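Notebook, November, late morning

Wool felting for the Grollcombe cushions, batch 3. Finally got the soap right, I think! Giuliana talked me into the olive flakes and they rinse out so much faster than the green bar (which I am never buying again).

Cut 972 g of the gray Vedach roving and laid it in four thin layers, crossing each one. Muchen's note from last time says two thick layers, but mine went lumpy in the middle when I tried that, so thin it is. Test square started at 200 mm a side. I rolled it in the bamboo mat until my arms gave out, then rolled it some more. Haven't measured the shrinkage yet, it needs to dry flat first.

Dye: walnut hull, same pot as before. Color came out warmer than the Banard sample. I like it, Geeta doesn't, so we'll do both and let Qianru pick.

Drying is still the bottleneck. The finished vests can go on hangers once they stop dripping, but the thin wire ones from the closet leave a bump in each shoulder and I had to steam two of them back out.
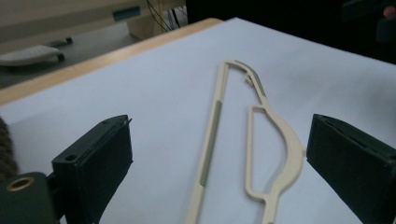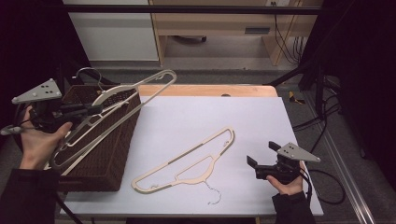
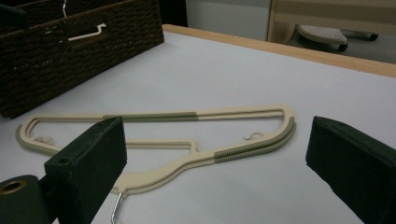 Still to do: weigh the leftover roving, wash the mat, write to Huenchumán about the brown fleece (their last price was 1266 for the whole lot, shipping not included, ouch). Ximeng wants the carder back by the end of the month, so I'd better get the white batts done first. And label the dye jars, I opened the wrong one twice this morning.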